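The board maker who started with a broken shelf

January 13, 2021

It is a cold morning when we speak, and the woman behind Krasniqi Boards has already been up for hours. She apologises for the noise of the kettle, then goes off to see to it, and comes back with a plate of biscuits that she holds up to the screen as if I might be able to take one.

She has been gluing strips of wood together for six years now, in a rented unit behind the old Getent dairy. Before that she worked in the accounts office at Graseo, and she is quite fond of it still. "They were lovely to me," she says. "I just kept looking out of the window."

The first board was made from a shelf that had come down in her mother's kitchen. "It split right along the middle, jam everywhere, and I thought, well, I can't throw that away. So I cut it up and stuck it back together in a different order. It was dreadful! Mum still uses it for bread."

Since then she has sold around 115 of them, mostly at the Wumum market and mostly in December, when people who have never given a thought to chopping boards find that they need three. The small ones are 80 pounds and she frets about the price. "I'd pay it," she says, "but then I would, wouldn't I?"

What she likes best is laying out the strips before any glue goes on – shuffling the pale ones and the darker ones about until they sit well together. 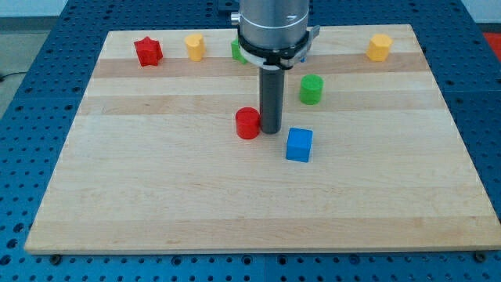

Maple strips, with a darker tan stripe towards the back.

"Maple is a quiet wood," she says. "You don't get much drama in the grain, so it's all in the colours next to each other. I'll move one strip back and forth for half an hour, and then my tea's cold and I've put it back where it was."

I ask how people ought to look after a board, and she laughs, having plainly been asked before. Wash it by hand, stand it on its edge to dry, and oil it when it starts to look thirsty. "And please, not the dishwasher. I had one come back to me shaped like a banana."

She would like a bigger unit one day, with a proper window. For now there is an order to sand before lunch, and the biscuits – she checks the plate – have nearly gone.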